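Filed under: Crops and Storage > Research Papers

3. Hand inspection of dry beans at intake

3.1 Background

Dry beans delivered to a small processing site are usually inspected by hand before a price is agreed. The inspector draws a sample from the lot, pours it into a container, spreads it, and removes anything that counts against the grower: split beans, shriveled beans, beans with stained or cracked skins, stones, and plant matter. The removed material is weighed and reported as a share of the sample. Deductions are set from that share, so an error in inspection passes directly into the payment.

Earlier work on inspection error has dealt mainly with sampling. A small sample drawn from the top of a sack will differ from the sack as a whole, and the usual remedies are well known: probe at several depths, combine the draws, and divide the combined material down to the working amount. Much less has been written on what happens after the sample reaches the table. Wynne's field notes from the Dondholm intake shed, on which this section draws, suggest that two inspectors given the same divided sample may disagree by more than the two halves of the sample differ. Prys Wynne attributed most of this to the surroundings of the inspector and only a small part to training. The study reported below was designed to test that claim for one class of bean.

3.2 Site and material

All inspections were carried out at the Dondholm shed, which receives beans from member farms of the Vakine cooperative. The shed has windows on its north side only. The inspection tables stand along that wall, and overhead lamps are used at all hours. The lamps in place during the study were the Dustura tubes already fitted; they were cleaned before the first session and were not replaced.

The bean was Bisht, a small cream-colored variety with a thin skin. Bisht was chosen for two reasons. It makes up the larger part of the intake at Dondholm, and its main defect, a pale tan stain that spreads from the eye of the bean, is hard to see. Splits and stones are found easily under most conditions and were expected to show little effect. The stain was expected to show a large one.

Beans came from a single harvest and were held in closed paper sacks. Each test sample weighed 200 g. Samples were made up by mixing sound beans with stained, split, and shriveled beans that had been sorted in advance by the first author and checked by the second. Beans on which the two did not agree were discarded. This gives a cleaner division between sound and defective material than would be met in ordinary intake, and the error levels reported here should be read as lower bounds for that reason.

3.3 Containers and table surface

Inspection sheds in the region use whatever container is at hand. Shallow enamel trays, woven baskets, plastic tubs, and metal bins were all seen during preliminary visits. Three properties of the container were considered likely to matter: the color of its floor, the finish of its walls, and the height of its walls relative to the depth of the spread beans. The surface of the table matters as well, though less directly. Light returned from a pale tabletop reaches the underside of the inspector's hand and softens the shadow that the hand casts on the beans. A dark tabletop leaves that shadow hard. An open gray metal bin on a light wooden tabletop, as in Figure 2, combines a neutral container with a pale surround.

Two containers were carried forward into the main comparison. The first was an open gray metal bin with a dull floor. The second was a white enamel tray with low sides. Both were large enough for the full sample to be spread one bean deep. Each was used on a light table and on the same table covered with dark brown cloth, which gives four conditions. A woven basket was tried in the pilot and dropped, as stones lodged in the weave and were carried over into the next sample.

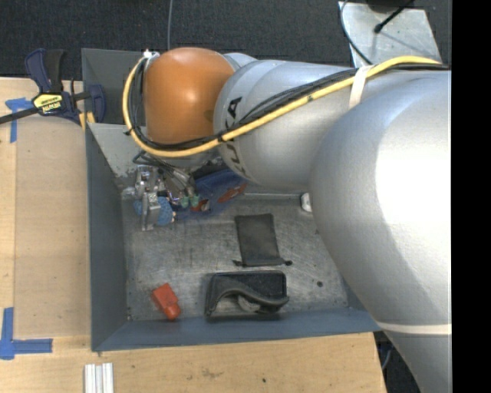 Wall height needs separate comment. A high wall keeps beans from being swept over the edge, and inspectors who work quickly prefer it. It also casts a band of shade along the side nearest the window, and stained beans lying in this band are missed more often than those near the middle. Inspectors who turn the container partway through the task recover most of these beans. The instruction sheet used at Dondholm says nothing on turning. We left the sheet unchanged and recorded whether each inspector turned the container of their own accord.

3.4 Procedure

Inspections were done one sample at a time. The inspector was given the filled container, a pair of blunt tweezers, and two cups, one for defective beans and one for foreign matter. Tweezers were optional. No time limit was given, and the inspector said aloud when the task was finished. The cups were then emptied and weighed out of the inspector's view, and the contents were checked bean by bean against the known makeup of the sample. Results were not shared until the inspector had completed every condition.

A total of 74 inspectors took part. All had worked at least one season at an intake table, at Dondholm or at another shed. Color vision was screened with printed plates before the first session, and no one was excluded on that basis. The order of conditions was varied between inspectors by a fixed rotation. Some inspectors left before completing all four conditions, chiefly during the hay harvest in July, and the analysis uses 242 completed inspections.

Beans were returned to their sorted lots after each inspection and used again. Handling splits a small share of the beans and dulls the skin of others. Lots were therefore re-sorted between sessions, and newly split beans were moved to the split lot. Stained beans that had lost skin over the stain were thrown away.

3.5 Measures

Three quantities were taken from each inspection. The miss rate is the weight of defective beans left in the container divided by the weight of defective beans supplied. The false removal rate is the weight of sound beans found in the cups divided by the weight of sound beans supplied. Time on task was measured from the first touch of the beans to the spoken finish. Miss rate was calculated separately for stained, split, and shriveled beans. Foreign matter was recorded but was almost always removed in full and is not discussed further.

Rates were compared within inspectors wherever possible. An inspector who is strict on one table tends to be strict on another, and comparisons between inspectors carry a large spread that hides the effect of the container. Where an inspector had completed only part of the rotation, the available pairs were kept and the rest left out.

3.6 Results

For split and shriveled beans the four conditions could not be told apart. For stained beans they could. The miss rate was lowest with the gray bin on the light table and highest with the white tray on the dark cloth. The gray bin on dark cloth and the white tray on the light table fell between these and did not differ clearly from each other.

False removals ran in the opposite direction for part of the group. Inspectors with long service removed few sound beans under any condition. Newer inspectors removed more sound beans from the gray bin than from the white tray, in most cases beans with a slight natural shadow at the eye. The same contrast that makes the stain visible makes harmless marking visible too, and the newer inspectors treated both alike. The net effect on the deduction was small when averaged over the group, but it was not small for single lots.

Time on task was longer with the gray bin. Part of this was due to turning: inspectors turned the bin more often than the tray, which has almost no wall to cast shade. When inspections with turning were set aside, the difference in time was reduced but did not disappear.

3.7 Limits of the comparison

The two containers differ in color, finish, and wall height together, and the design does not separate them. A gray tray with low sides would have been the natural third container, and none could be obtained in a matching size before the season ended. The lamps also limit what can be claimed. Tube light at Dondholm is somewhat yellow, and a pale tan stain on a cream bean may be easier to find under a cooler lamp whatever the container. Readings of light level were taken at the table before each session, but the color of the light was not measured.

The findings apply to Bisht and to beans of similar color. For dark varieties, on which the usual stain appears lighter than the skin, there is no reason to expect the same ranking, and the white tray may perform as well or better. Section 4 takes up the pricing side and applies the miss rates given here to the Vakine deduction table.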